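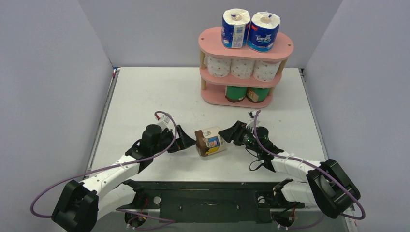
Ticket: can't download my crash report / body cam request stuck
Opened by: Shufen Song
Status: open
Jan 13, 2026

Hi all, me again, sorry! I'm trying to get the police report for the bump I had on the Narnville road (nobody hurt, other driver was lovely, my back bumper is a goner). The officer gave me a card with a report number and said it'd be on the Nilau records portal within 10 days. Well, it is there, I can see it in the list, but when I press Download I get a grey page saying "Request not matched to a party". I am very much a party. It was my bumper.

What I've tried so far:
Logging out and in again. Same.
My husband's laptop. Same, only slower.
Typing the report number with and without the dashes. Without dashes it doesn't find anything at all.

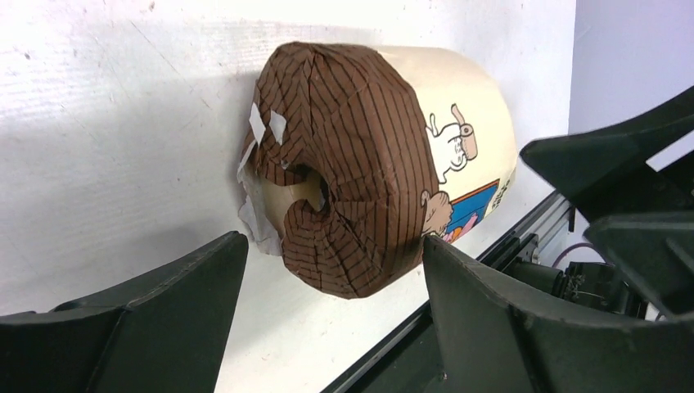
I also put in for the body cam footage on the same form and that one has been sitting at 90 per cent since the weekend. Is that a real 90, or does it just stop there for everybody? My insurer wants both by March and I'd rather not leave it till the last week.

Reply from Hường Cao, records desk
Hi Shufen, thanks for all the detail. The officer's entry has your surname and first name swapped, so the portal thinks you're somebody else. I've sent a correction over to the Flostesside station and they have to approve it at their end. The footage request is waiting for a person to check it for other people's faces and number plates, and the bar doesn't move while that's going on. Could you try the report again tomorrow after lunch?

Update from Shufen
Ooh, progress! The report opened first go this afternoon, all 7 pages of it. One snag though: page 4 has the other driver down as Glowacki and it should be Głowacki, with the line through the l (he wrote it out for me at the roadside). Does that need fixing before I send it off, or will the insurer cope? Footage bar still hasn't budged, so please keep this ticket open till it gets to 100.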